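How the Book Robot Is Looked After

The book robot at the Costham Children's Library puts books back in their racks. It holds each book between two black fingers, which together are called a gripper. Like any machine that works every day, it needs regular care.

Each morning at 7, before the doors open, a technician wipes both fingers with a soft cloth. Dust makes them slippery. The technician also cleans the small camera near the robot's wrist, as the robot uses it to find books.

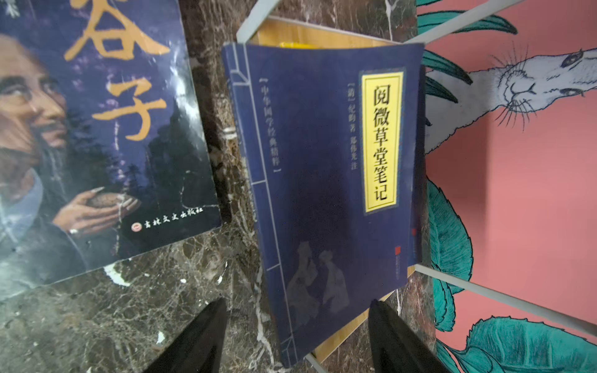 The next job is to set the grip. A paperback bends easily, so the fingers must press gently. A grip number of 100 is the strongest setting, and the library uses 59 for most thin books. The technician tries the setting on an old book first.

After about 1000 books, the rubber pads on the fingers are changed. New pads come from Bisgaard, the company that services the robot. The power is always switched off before this work begins.

Visitors are asked to stay behind the line on the floor while the robot is being serviced.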